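Forum › Robotik allgemein › Lernen aus Demonstrationen
Thema: Handgreifer statt Teleoperation – unsere Zahlen mit der Tasse

drahtkorb_dora
31. Mai 2023

Hallo zusammen,

ich hatte im Februar ja versprochen, dass ich mich melde, sobald wir was Vorzeigbares haben. Jetzt haben wir was, also los. Kurz für alle, die den alten Thread nicht kennen: Wir sammeln Greifdemos mit zwei Handgreifern mit Markerplatten obendrauf, die Posen kommen aus dem Tracking, und trainiert wird danach eine ganz normale Policy mit Bild und Greiferöffnung als Eingang. Teleoperiert wird gar nichts mehr. Das Projekt heißt bei uns intern Akdale, falls ich den Namen mal fallen lasse.

Aufgabe: Tasse aus einem flachen Drahtkorb nehmen und daneben abstellen. Klingt langweilig, ist aber fies, weil der Korbrand ständig im Weg ist und man den Henkel nur aus ein paar Richtungen sauber erwischt.

Wir haben 700 Demos aufgenommen, verteilt auf sechs Leute. Ergebnis in Kurzform: Mit allen Demos landet die Policy deutlich öfter am Henkel als unsere alte Teleop-Variante, und die Bewegungen sehen viel flüssiger aus. Am meisten gebracht hat aber etwas, womit ich überhaupt nicht gerechnet hatte – nämlich die Demos rauszuwerfen, in denen jemand mittendrin den Anfahrwinkel wechselt. Davor hat das Ding immer so unentschlossen über dem Rand gependelt, ich konnte es nicht mehr sehen.

Fragen gerne, ich bin heute Abend noch da.

kalibrierkasper
Re: Handgreifer statt Teleoperation

Glückwunsch erst mal! Aber der Vergleich mit Teleop hinkt doch gewaltig. Wie viele Teleop-Demos hattet ihr denn? Wenn das zwei Nachmittage waren, gewinnt am Ende einfach die größere Datenmenge, und über die Methode sagt das nichts.

drahtkorb_dora
Re: Handgreifer statt Teleoperation

Ja, berechtigt. Teleop waren weniger, das gebe ich zu. Ich habe aber auch eine Teilmenge der Handgreifer-Demos in derselben Größe trainiert, und der Abstand wird kleiner, verschwindet aber nicht. Steht im Bericht, den lade ich hoch, wenn Aoi Matsuda drübergelesen hat.

svenja_k
Re: Handgreifer statt Teleoperation

Wir haben in Caranville fast das Gleiche probiert und sind wieder zurück zu Teleop. Bei uns war das Problem, dass Menschen mit dem Handgreifer Dinge machen, die der Arm nachher schlicht nicht kann. Handgelenk verdrehen, kurz mit dem Ellenbogen ausweichen, solche Sachen. Die Policy lernt das brav und der Roboter fährt in die Gelenkgrenze. Wie geht ihr damit um?

drahtkorb_dora
Re: Handgreifer statt Teleoperation

Wir jagen jede Trajektorie hinterher durch die inverse Kinematik und werfen weg, was nicht fahrbar ist. Das tut am Anfang weh, aber nach ein paar Durchgängen haben die Leute ein Gefühl dafür. Das Sitzen hilft übrigens auch, im Stehen wurde bei uns viel wilder herumgefuchtelt.

Und weil eben per PN die Frage kam, wie nah wir an den Henkel gehen: sehr nah, ein Finger liegt direkt an der Henkelseite an.

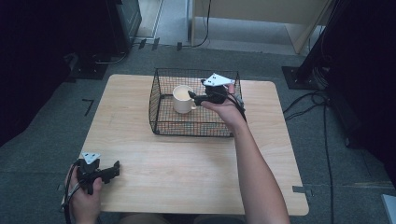 kalibrierkasper sieht das mit dem Wegwerfen anders: Wer alles Unfahrbare aussortiert, meint er, verschiebt die Verteilung und misst am Ende nur noch die bequemen Fälle. Er würde lieber die Trajektorien umrechnen und den Rest mit schwächerem Gewicht drinlassen.

drahtkorb_dora
Re: Handgreifer statt Teleoperation

Hab den Beitrag von kasper mal aus dem Nachbarthread hier zusammengefasst, damit es beisammen bleibt. Umrechnen haben wir versucht! Die Hand stimmt dann aber nicht mehr zum Bild, und genau davon lebt die Policy ja. Mit dem Gewichten könntest du recht haben, das probiere ich aus.

kalibrierkasper
Re: Handgreifer statt Teleoperation

Stimmt, das mit dem Bild hatte ich nicht bedacht. Beim Gewichten bleibe ich aber dabei. Und bitte getrennt nach Person auswerten, bei sechs Leuten kann einer alleine den Schnitt versauen.

pfadplaner7
Re: Handgreifer statt Teleoperation

Mal was Praktisches: Wie oft verliert ihr die Marker, wenn der Greifer schräg im Korb steckt? Bei uns war das der Hauptgrund für kaputte Aufnahmen. Wir filtern inzwischen mit einem Skript, das wir Hayashi getauft haben (fragt nicht), das interpoliert kurze Lücken und schmeißt lange raus.

drahtkorb_dora
Re: Handgreifer statt Teleoperation

Kommt vor, vor allem wenn sich jemand zu weit vorbeugt. Kurze Lücken füllen wir auch, bei langen ist die Demo weg. Würdest du das Skript teilen? Unseres ist ehrlich gesagt ziemlich zusammengestöpselt.

svenja_k
Re: Handgreifer statt Teleoperation

Ich bin noch nicht überzeugt, aber den Trick mit dem Anfahrwinkel klaue ich mir. Filtert ihr das von Hand oder automatisch?

drahtkorb_dora
Re: Handgreifer statt Teleoperation

Erst von Hand, inzwischen automatisch über die Richtungsänderung kurz vor dem Kontakt. Die Schwelle ist noch geraten, da muss ich nochmal ran.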